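Folding

The Falter cost 1,329 dollars a month to lease, and for that the Nyamweya Laundry got one machine with two arms, a box of spare grips, and a phone number in Justmont that rang for a long time before anyone picked up.

My aunt read the contract at the counter with her glasses pushed up on her head, so I knew she wasn't reading it.

"It says household and light commercial," she said.

"What does it say about fitted sheets?"

"It doesn't say anything about fitted sheets."

I had been folding at Nyamweya since I was tall enough to see over the table. On a slow day I did 300 pieces before lunch, with the radio on. I was prepared to be replaced, but I wanted to be replaced by something that knew where a sleeve was.

The man from Moden set it up by the dryers. He put down a towel, squared to the edge, and the Falter folded it. He put down another towel the same way and it folded that one too. My aunt clapped. I asked if I could pick the next one, and he looked at his watch and said of course.

I reached into the bin and took out a T-shirt, a kid's, one sleeve pulled inside out, and dropped it on the table the way things drop.

The Falter leaned over it. It took hold of the hem and lifted, and the shirt came up in a twist. It put the shirt down. It took hold of what it must have thought was a shoulder. I've seen my uncle look at a car engine like that.

"It's thinking," said the man from Moden.

We let it think. The dryers went around. A customer came in for her comforter, paid, said something nice about the weather and left. When I looked again the shirt was in a smaller heap, a little farther to the left.

"They learn from people," he told us. "Somebody does it over and over and the machine picks it up. By December you won't recognize it."

"Who's the somebody?" I asked.

He said there were rooms for that. Tables and tables, people working the grips all day, shirts and more shirts. He had been in one once, and what he remembered was how long it took to do a single sleeve.

I thought about that more than I meant to. Somewhere there was a person with my job, only slower, and at the end of the day the shirts didn't even go home with anybody.

We kept it 3 months. It got good at towels, I'll give it that – hand towels, mostly, and only if I laid them flat first, by which time I was halfway to folding them myself. My aunt liked to have it running when people walked past the window. Then a grip seized up, and it took the phone in Justmont 30 rings to tell us that grips weren't covered.

They came with a van. The man from Moden signed for it and asked me, not unkindly, whether I'd ever want to do the other side of it. Teaching. The pay was better than mine.

I said I'd come and look. I went on a Monday and stood by the wall until my feet hurt, and a T-shirt lay there on a green sheet, waiting to be told what it was.

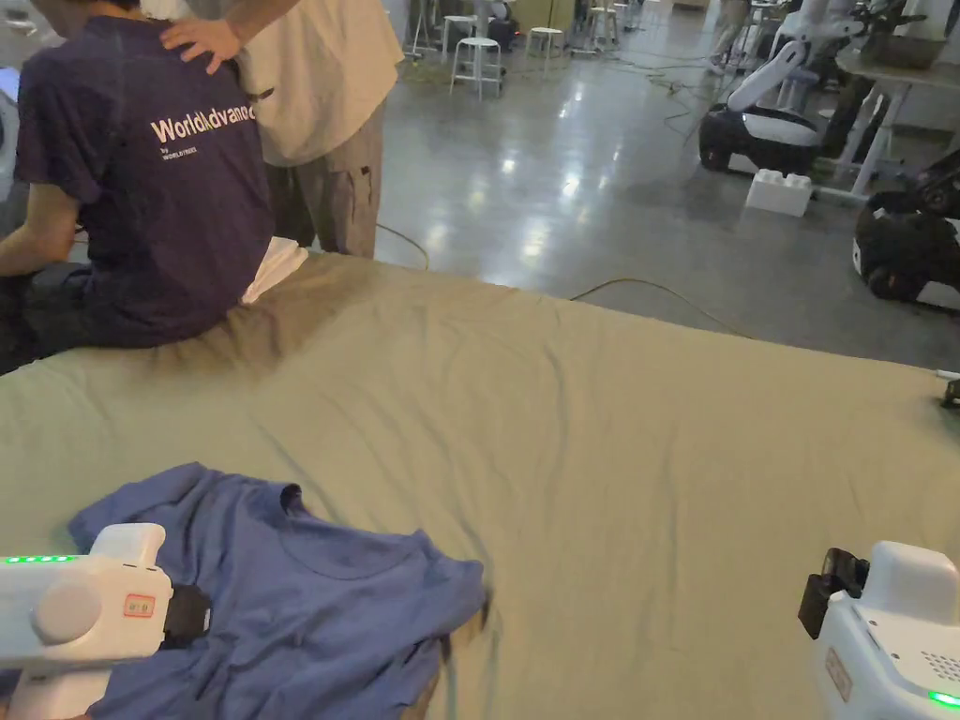
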